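Print this story
E-mail this story

Box with no tape divides a packing room, and then a town

NALTURARD -- The cardboard box that has taken up most of the conversation at the Durnia mail-order warehouse since early July holds itself together without tape. This is the whole of its appeal. It is also, according to the people who fold it, the whole of the problem.

Durnia sells teapots, mixing bowls and other things that break, and it mails them from a long, low building behind the feed store. Until this summer it mailed them in ordinary boxes, which were opened out, taped across the bottom, filled, taped across the top and then, in the case of anything with a spout, taped again for luck. The company went through over 1000 rolls of tape last year. Management learned this number in the spring and appears to have been upset by it.

The replacement comes from Arkex, a box maker two counties over, and is called the Chiba. It arrives flat. It has creases, flaps, tabs and slots, and when these are introduced to one another in the correct order they become a box. When they are introduced in any other order they become something else, and the packing room has a shelf of those.

"I've been putting things in boxes for 14 years," said Kanako Uchida, who runs the morning shift. "I didn't expect to be sent to school for it."

School was an hour in the break room, with a sheet of drawings taped to the refrigerator. (The tape was pointed out at the time.) The Arkex salesman folded one in front of everybody in less time than it takes to pour a coffee, set it down, and asked whether there were any questions. There were none. Then he left, and the questions began.

The trouble is mostly with the lock. A tab on one flap has to go into a notch on its neighbor, and it has to go in after the side flap has been bent back far enough to get out of the way, but before the side flap has been bent back so far that it creases somewhere it wasn't meant to. Do it right and there is a small click, or so the people who can do it report. Do it wrong and the notch tears, and a box with a torn notch is good for carrying lunch.

Uchida took a few flat ones home and worked through them in the evenings at her dining table, where she says the light is better and fewer people offer advice. By the end of a week she could do it with the radio on. By the end of two she had opinions.
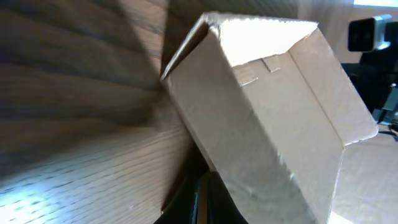
Her first opinion is that the drawings are in the wrong order. Step four, she says, should be step two, and step three should be thrown out altogether, as it tells the folder to turn the box over and step five tells the folder to turn it back. She wrote this up on the back of a packing slip and sent it to Arkex. The company wrote back to thank her for her interest in cardboard.

Her second opinion is that the box is good. This has cost her some friends on the afternoon shift, where feeling runs the other way.

The afternoon shift's position is that a box ought to be closed by something you can see. They will fold a Chiba, having been told to, and then when the supervisor goes to lunch they will run a strip of tape over it. The tape does nothing for the box, which was already shut, but it does a good deal for the afternoon shift. Management has answered by locking up the tape. The afternoon shift has answered by bringing its own.

Somewhere in here the argument got out of the building. Nalturard is a small place, and a fair share of it either works at Durnia, used to, or is married to somebody who does. The hardware store, which sells tape, has come out in favor of tape. The diner had a Chiba on the counter for a while holding sugar packets, until a customer who was strongly of the other view unfolded it over breakfast and couldn't get it back together. The sugar is in a coffee can now.

The public library offered a folding hour on the theory that it might calm people down. Uchida ran it, at no charge, and brought 199 flat boxes on a hand truck. Attendance was better than it had been for the tax help. Children picked up the lock almost at once. Their parents took longer, and several of them had to be talked out of using their knees.

A retired shop teacher who came to heckle stayed to the end and took six home. He wants it known that he still prefers a box with nails in it.

At the warehouse, the numbers are being read in different ways depending on who is holding the sheet. Durnia says it has now shipped 3000 orders in the new boxes, and that complaints about breakage are running the same as they did before, neither up nor down. The morning shift takes this as proof that the tape was never needed. The afternoon shift takes it as proof that somebody has been taping them.

Customers have mostly written in about other things, such as teapots. One did send a note to say that she had always opened her parcels with a bread knife, that she had gone to get the bread knife, and that by the time she returned her husband had the lid up and was looking pleased with himself. She wanted to know if the old boxes could be requested. They can't.

Another sent his back, empty, folded flat with great care, and asked for his deposit. There is no deposit. The packing room admired the folding and used the box again.

There has also been the matter of the cats. A box that closes without tape can also be opened without much effort, and a box that can be opened can be sat in. Durnia doesn't count this as a complaint, but it does keep the letters, and Uchida has pinned a couple of the better ones over the sink.

Arkex, for its part, is said to be working on a new version with a wider tab, which will be easier to push home and harder to tear. It will come with new drawings. Uchida has asked to see them before they are printed, and as of this week she was still waiting to hear.

She isn't idle in the meantime. The shelf of failed boxes had reached the ceiling, and she has been taking them down at the end of her shift and unfolding them to see where each went wrong. Most, she says, went wrong at step three. A few she can't account for at all, including one that seems to have been folded inside out, locked perfectly, and then signed.

The afternoon shift denies any knowledge of it. The signature is hard to read, she said, on account of the tape.

A second folding hour is planned at the library once the summer reading program gives back the room. Boxes will be provided. People who wish to bring tape are asked to leave it at the desk -- the librarian has set out a basket, and she says they will get it back on the way out.

Print this story
E-mail this story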